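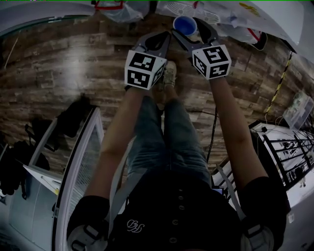
I gave up paper cups at work on Jul 20, 2026. I had been going through about six a day, one for every trip to the water dispenser, and they all went in the trash with a mouthful left in the bottom. Now I use one blue plastic cup.

I paid 300 yen for it at a shop called Dai when I was visiting my sister in December. It sat in a kitchen cabinet until this month. It doesn't keep anything cold, but it rinses clean in a few seconds and I can drop it on the floor without worrying.

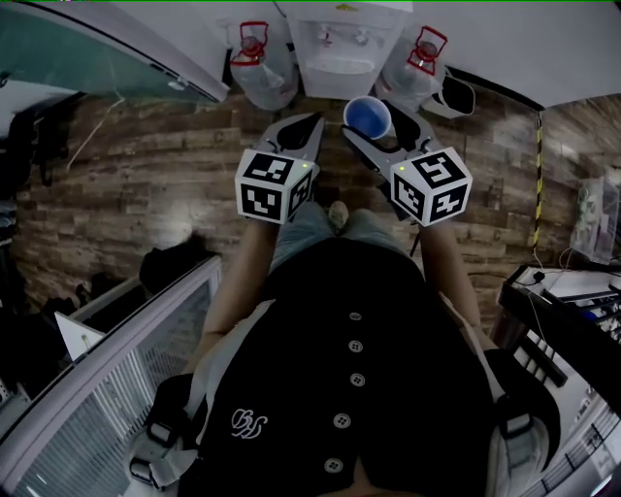 The big jugs are the other half of the job. A full one weighs more than 18 kilos, so I try to have the next one standing close by before the old one runs out. Shiyu Zou showed me to wipe the neck first and to tip the jug with my knees bent. Before that I was doing it all with my back.

We used to get our water from Unden, and now it comes from Grirkodach. I can't taste any difference. The drip tray still needs emptying, and I do that when I wash the cup at the end of the day. Next I want to find a hook or a small shelf so the cup has a place to dry, as it's been spending the night upside down on a paper towel.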